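2024-02-23

The following remarks concern the selection of white paint for interior walls, a matter on which I have been consulted by several readers since the November post on the Lorkside cottages. They reflect my own practice and should be read alongside the manufacturer's instructions.

## Undertone

Every commercial white carries an undertone. In the Lorkside front room we applied Mostum to all four walls and found that it read as faintly green by mid-afternoon, owing to the lawn outside the window. The same paint in the rear hallway, which receives no direct daylight, appeared grey. The colour card gave no indication of either result.

It is therefore recommended that samples be painted on a board measuring 300 mm on each side, in two full coats, and moved from wall to wall over the course of a day. Testing directly on an existing cream or beige wall is to be discouraged. The surrounding colour will make almost any white appear blue.

## Sheen

Matte finishes conceal filler repairs and uneven plaster. They also mark readily, and I no longer specify them below the dado in a hallway. Low sheen remains the appropriate choice for kitchens and children's bedrooms. Ceilings should be flat without exception.

A pale matte surface is never one single tone. Shading gathers in some parts and lifts in others, and the eye reads these differences as colour. Readers comparing samples should allow for this before rejecting a tin. 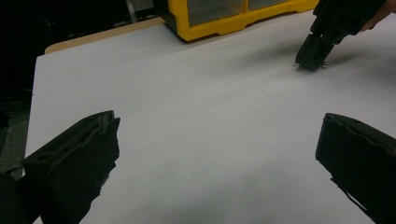

## Quantities and Cost

Hywel Humphreys, who painted the Pomare Street flat in its entirety, budgeted $2,000 for materials and labour and remained within that sum. His allowance included 10 litres held over for touch-ups, which in my view was excessive for a flat of that size.

All tins for a single room should carry the same batch number. Where this cannot be arranged, the contents should be combined in a large bucket before work commences. At Jorau this step was omitted, and the join is visible beside the chimney breast to this day.

Correspondence regarding trim and skirting boards has been received and will be addressed in a separate post.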